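两口锅，一条街，三十年的点心铺子

去见这位点心铺老板娘之前，我其实已经在她家吃了好几年。她的店开在Orkorstead老街的拐角，招牌上写着Ningate，门口总飘着一股焦糖味，我每次路过都忍不住要进去转一圈！

“你别写我名字啊，写了亲戚都要来打折。”她一坐下就这么说，手里还在折纸盒。

我问她当初怎么想到做这行。她说是五月里的事，那年她刚辞了工，闲得发慌，在家熬花生糖，熬糊了两锅，第三锅给邻居尝，邻居第二天就来敲门要买。“那时候一包才卖几毛钱，我一天最多做40包，胳膊酸得抬不起来。”

现在呢？我问。

“现在过年前一天80包都不够，可胳膊还是那两条胳膊嘛。”

她讲起零食来停不住（我也爱听）。花生要小粒的，芝麻要现炒，麦芽糖她只认Bralmont那家的，换过一次别家，老顾客当天就吃出来了。说到包装她更来劲：散装的现在卖不动，年轻人喜欢小包的，一口一个，放包里也方便；老人家反倒喜欢铁罐，吃完了拿去装针线、装纽扣。

小包装和铁罐： 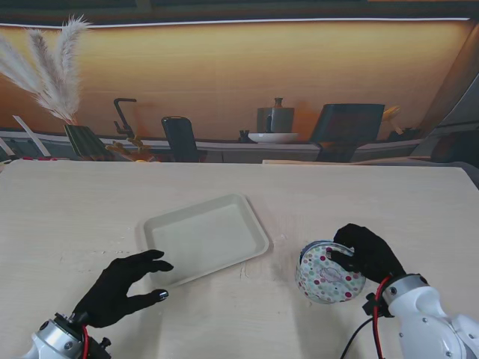
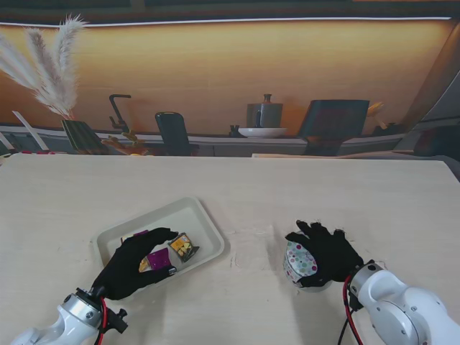
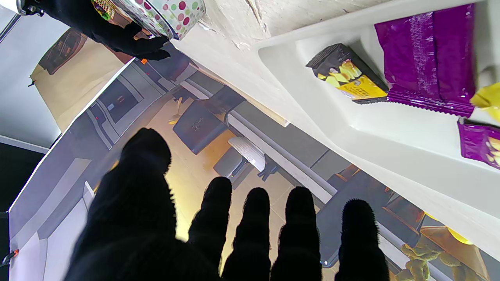 关于涨价和收摊

我本来不太好意思问价钱，结果她自己先提了。糖涨了，房租也涨了，花生糖却只涨过一回。“涨那一回我三天没睡好，站在柜台后面看人家脸色。”后来呢？“后来人家照买，还问我怎么不早点涨。”她笑得直拍桌子。

我又问她打算做到什么时候。她今年51岁，女儿在外地上班，对熬糖一点兴趣没有，倒是很会吃。她说不着急，街尾那家Olszewski面包房的老师傅比她年纪大得多，每天照样天不亮就生炉子，两家隔三差五换东西吃，她拿芝麻糖换他的黑麦面包。

“他那个面包硬得很，我牙不行，切薄了泡粥吃。”

黑麦面包泡粥！我回家真的试了，味道有点怪，可是我吃完了一整碗。

临走她硬塞给我一包花生糖，说是碎的，卖不出去。我在公交车上拆开看，没几块是碎的。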